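Paid participants wanted: can machines do the chores yet?
Korent household tasks study, Orkcombe 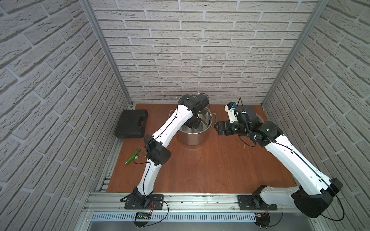 What the study is about

Korent tests whether robot arms can manage ordinary jobs in the kitchen and on the shop floor. We work with pots, tools, cases, jars, cloths and other things people handle without much thought. Some of these jobs the arms now do fairly well on a good day. Others they do slowly, or get wrong in ways a person never would. We want a fair record of which is which, and for that we need people who do this kind of work at home or for a living.

You do not need to know anything about robots. We have enough people who do.

What you would do

Each participant comes in for 2 sessions. In the first you do a set of chores by hand at a bench while we time you. They include lifting a large cooking pot by its handles, taking things out of it, wiping down and putting tools away.

In the second you sit with one of our operators and steer a pair of arms through the same chores. Most people find this hard to begin with. You are not being marked on it. Afterwards you watch recordings of the arms working on their own and tell us whether you would accept the result in your own kitchen or workplace. Please be blunt.

A session takes half a day, with a break. Morning sessions start at 9.30 and afternoon sessions at 1.30.

Who can apply

We have 65 places. You should be 18 or over and able to stand for short periods and lift a full saucepan. Glasses are fine.

We would especially like to hear from:
Cleaners, kitchen porters and canteen staff
Shop and stockroom workers
Carers, paid or unpaid
People with weak grip or arthritis who find some chores difficult (tell us and we will adjust the lifting)

We cannot take anyone who works for Korent or for Cukis, who supply our cookware, or anyone living with them.

Pay and travel

You will be paid £65 for each session, on the day, whether or not you finish the tasks. Bus and train fares are refunded if you bring the ticket. The 19 bus stops outside. There is step-free access and limited parking at the rear.

Recording and your data

Your hands and forearms are filmed at the bench. Your face and voice are not recorded. You may withdraw up to the end of November and we will delete your recordings.

How to apply

Ring the study office on extension 1201 through the main Korent switchboard, or leave a note at reception. Ask for Liv Lindqvist or Severino Collado. Give your name, a daytime number, the sort of work you do and whether mornings or afternoons suit you. Capucine Picard can answer questions about access or health before you apply.

Places are filled in the order people reply, and we keep a waiting list.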